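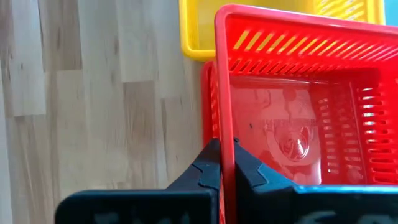

Tondivside Season 3 — quick review

Finished it last night, typing this before work so sorry for the mess. Cooking competition, 14 chefs, one kitchen, you know the drill. Prize is a head chef job at Bucur plus a year of rent.

First four episodes, great. Fast. The market challenge where each team had to feed 50 people out of one van was the best hour of the whole season. Irja Tuominen burning the rice and then winning anyway, loved it.

Then it drags. Episode 7 is a recap. Why. Episode 9 has up to 280 covers going out and we see maybe three plates, rest is people crying in the hallway.

Judges — Thérèse Després is sharp and fair, keep her. Valtteri Savolainen mostly repeats what she just said, only louder.

Finale was Irja vs Eino Hirvonen. Right person won imo, his desert was a mess and everbody knew it. No spoilers on the reunion but skip it.

Music still way too loud under the tastings. Same complaint as season 2.

Worth watching thru episode 6, then jump to the final two. 3.5 out of 5.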